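### 4.2 Do opening-weekend figures measure audience interest?

Much of the trade writing on film revenue treats the opening weekend as a verdict. A film that opens well is said to have been wanted, and one that opens badly is said to have been refused. We are doubtful. The opening figure depends heavily on how many screens a distributor could book and at what hours, and both are settled before a single ticket has been sold to the general public.

Zerouali's release file, which we use throughout this section, lists 1,317 theatrical releases with screen counts for the first and third weekends. It was put together from distributor returns, and we have no independent check on those returns. Asmaa Zerouali's own notes to the file (version of 2018-04-25) warn that late corrections were entered by hand and that some smaller distributors sent nothing for February. We left those titles out. Readers should keep in mind that a file built from what distributors chose to report may flatter distributors.

Earlier work on the same file divided films into "wide" releases, opening on 200 screens or more, and "narrow" releases, opening on fewer than 50. The films between the two lines were dropped. This makes for a clean table, but it removes the titles for which the question is hardest. A drama that opens on 100 screens with a modest cast and a fair advertising budget is exactly the kind of film that producers argue over, and it appears nowhere in the published comparison. We put the middle group back in. The gap between wide and narrow releases in third-weekend holdover, presented in that work as a law of the market, becomes a slope with a great deal of scatter around it.

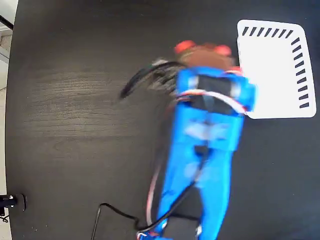

**Figure 3.** Blue arm above a dark tabletop.

The distributors Arnix and Rasto show how little the opening alone can tell us. Both handled family animation in the same seasons. Arnix booked wide and pulled its films quickly; Rasto started narrow and added screens when theater managers asked for them. Ranked by opening weekend, every Arnix title beats every Rasto title. Ranked by takings per screen in the third weekend, the order is mixed, and we could find no stable pattern in it. One may say that Rasto picked better films. One may also say that theater managers keep what is filling seats and that Arnix never gave them the chance. The file can't separate these two accounts, and we distrust any paper that claims it can.

A common reply is that distributors book widely because they already know, from test screenings and advance sales, which films people want. On this view the screen count is itself a measure of demand. The argument has some force, but it assumes that the forecasts are good. Badawi, the only distributor in the file to attach its internal forecasts, missed in both directions, and its misses were no smaller for the films it booked most widely. One company is thin evidence. Still, it is the only evidence of this kind we have, and it doesn't support the reply.

The case of *Flumport* is often raised at this point. It opened narrow, without a known lead, and stayed in theaters long after larger films had gone. It has since been cited as proof that stars no longer matter. We don't see how a single film could prove that. *Flumport* was released in a stretch with few competing titles, and its ticket prices were lower than usual in several chains. Remove either condition and the story might have been told quite differently, or not told. For the regressions in Section 5 we therefore report every model with and without it, and where the sign of a coefficient depends on its presence, we treat the result as no result.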